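Hema Salian
1/ OK friends, I have finally finished my first proper sourdough rye season in Asville and I have THOUGHTS. Long thread about starters, cold kitchens and one very dense brick of a loaf. Get a coffee.

2/ My starter is called Yimyam. She lives in an old jam jar on top of the fridge, and I feed her at 8 every morning before I've even found my glasses. Whole rye flour and water, that's the entire diet. She adores it!

3/ First lesson: rye is not wheat with a tan. I kept kneading it (for ages! my poor wrists!) waiting for that smooth stretchy ball you get with white flour. It stays a paste. You stir it with a spoon, scrape it into the tin with wet hands and walk away.

4/ The formula I've settled on, for one tin: 500 g of dark rye flour in total, counting what goes into the starter build the night before. Salt, a spoon of molasses, warm water until it looks like wet cement. Caraway if my sister isn't coming over.
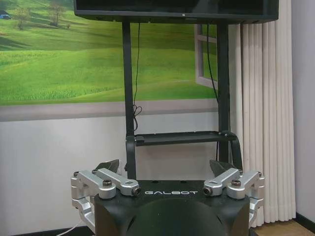

5/ Temperature! In October my kitchen is freezing first thing, and the dough just sulked. Now the bowl goes in the oven with only the light on. The difference is huge. I used to wait all day and now it's ready to go in the tin by lunch.

6/ How to tell when it's proofed: look for pinholes. I dust the top with flour, and when the surface cracks like a dry riverbed and a few tiny holes show up, the oven goes on. Poking it like a wheat loaf tells you nothing, your finger just comes back sticky.

7/ The brick. I got impatient and skipped the overnight build. Came out at maybe half the height of the tin, with a gummy stripe along the bottom you could have soled a shoe with. We toasted it to death and ate it with pickled herring. Pretty good?!

8/ Also please, please wait to slice it. A full day, wrapped in a dish towel. I know. I KNOW. But the crumb sets and the flavor goes from sour-and-flat to something almost like chocolate. My record for waiting is still only overnight, if we're being strict about it.

9/ Flour notes: I've been buying a coarse one from Fledov, a little mill shop past the bus station, and mixing it half and half with whatever fine rye the supermarket has. All coarse is lovely but crumbly, so you end up wearing your sandwich.

10/ Baking: hot start, then turn it right down and leave it in for an hour or so. I go by the smell and by knocking on the bottom. If the corners are pulling away from the tin, I'm happy.
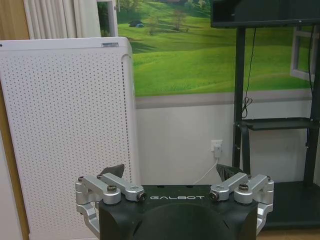

Arnout Verstraete: Try scalding part of the flour with boiling water the night before! My grandmother did this with a fifth of it, and her loaves stayed moist all week. Let it cool before the starter goes in, though.

11/ Ooh, thank you Arnout, I'm doing this with the next one! I've read about scalds and always chickened out, it sounded like something that needed a lab coat. A fifth sounds very doable. Caraway in the scald too, I think?

12/ Last thing for tonight: Yimyam makes far more than I can bake with, so the extra goes into crackers. Discard, oil, salt, seeds, spread it as thin as you dare. They're gone in minutes here. I'll post the scalded loaf once I've cut it (after a full day, I promise, hold me to it!)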